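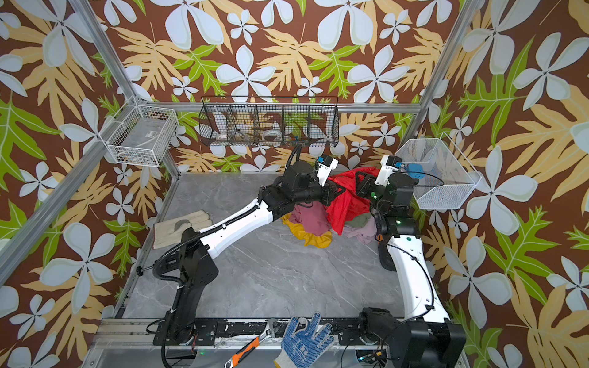 ok so this weekend I finally stripped the upstairs hall and I have opinions about wallpaper now. so many opinions. thread, sorry in advance

1. our house was built by people who loved wallpaper and hated whoever came next. I took off four layers. FOUR. the bottom one had little sailboats on it and I got weirdly sad scraping them

2. rent the steamer. I spent all of Saturday with a spray bottle and a putty knife like a pioneer and got one wall done. Rented a steamer this morning and had the rest on the floor before lunch (plus a chunk of plaster, we'll get to that)

3. the plaster. go slow around the light switches! my friend Rowena told me this and I said yep yep got it and then immediately put the corner of the scraper through the wall. it's a hole the size of a quarter. it used to be the size of a dime

4. everybody keeps asking what color I'm painting it and I'm not painting it!! I'm putting up MORE wallpaper. my husband has asked me to think about the sailboats and the next person who has to do this. I have thought about them. I wish them well

5. for years I was a beige person. Beige couch, beige rug, walls in a paint called something like Oat Whisper. then I stayed at my cousin Precious's place in July and her powder room is dark green with cranes all over it, and I kept making up reasons to go wash my hands

6. so now I want big flowers on a dark background. people will tell you dark paper makes a small space smaller and maybe so, but a hallway is already small, it's a hallway. nobody's doing cartwheels in there 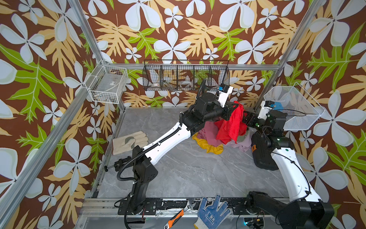
White flowers, lime green leaves, chocolate brown behind them. Yes please.

7. brown!! I know. my mother had brown everything and I swore I never would. but a really deep brown with something bright on it is so much warmer than black, and black is what every sample book is pushing right now

8. price check: the one I want from the shop in Clanstead comes to $191 for the whole hall, paste included. the one I REALLY want is more than my first car so we're not discussing it

9. order an extra roll. big patterns eat paper because you have to match the repeat, and if you run short the new roll can come from a different batch and the color's a hair off. Kobina at the shop drew me a diagram on the back of a receipt and it's on my fridge

10. question for the paper people: do I really need to prime over the patched spots first or is that just a thing they say? the hole is full of spackle and I'm impatient

11. update, Edgardo says prime it. Sushil says prime it. my own mother says prime it. FINE. off to buy primer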